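Kovdale Kitchen Tasks, student release
Data card and README

Maintained by the simulation group of the Kovdale student robotics club. Contact: Frida Nørgaard (scenes and rendering), Svend Thygesen (teleoperation and storage).

Summary

Kovdale Kitchen Tasks is a set of simulated bimanual manipulation episodes recorded by club members as a term project. Each episode is a teleoperated attempt at one short tabletop task with two arms and two multi-fingered hands. The release holds 2138 episodes across 25 task variants. All imagery is rendered. No physical robot data is included.

The set was built to train and compare imitation policies for the club's entry in the Plilov student challenge. It has since been used in two undergraduate theses and in the February workshop on behaviour cloning.

Scenes

Scenes are assembled from a shared pool of kitchen assets: counters, crockery, boards, cloths, fruit and baked goods. Object poses are resampled at every reset within a bounded region, and colour and texture are randomised per episode from the asset's own material list. The viewpoint is fixed within an episode. Frames are letterboxed top and bottom to a square before encoding, so crop the bars if your model normalises over the full image.
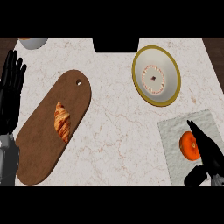 Objects that play no part in the instruction are left on the counter as distractors. A policy that ignores the language input will therefore fail on most variants, and we recommend reporting results with the instruction shuffled as a baseline.

Contents of an episode

video: RGB, one stream, letterboxed
state: joint positions for both arms and both hands
action: absolute joint targets, same ordering as state
instruction: one English sentence
success: boolean, set by the operator and checked by a second member
seed: integer, reproduces the initial object layout

Left-side values always precede right-side values. Angles are in radians. Timestamps are relative to the first frame.

Splits

Two splits are supplied. The test split contains 200 episodes, drawn so that every task variant is represented. Everything else is in train. Seeds do not overlap between splits, but assets do. The set is not suitable for claims about generalisation to unseen objects.

Collection

Operators were club members using the Netusico glove interface. New operators completed a practice session that is excluded from the release. Failed attempts were kept where the recording was complete and are marked success = false. Attempts abandoned after a tracking dropout were deleted.

Known issues

Fingertip contact is unreliable on small round objects. The solver sometimes lets a fingertip penetrate the mesh before it registers a grasp.
Cloths are rigid bodies. They do not fold or drag.
A bowl placed near the back of the counter can fall partly outside the visible region. These episodes were not filtered.
Instructions were written by several people and the spelling is mixed (grey and gray both occur).

Loading

Episodes are stored in Eyvindsson archive format, one file per episode. Run the checksum script before unpacking. The loader expects the directory layout as shipped and will not search subfolders.

Licence

Free for teaching and non-commercial research. Please credit the club by name. Corrections to success labels are welcome and should quote the episode seed.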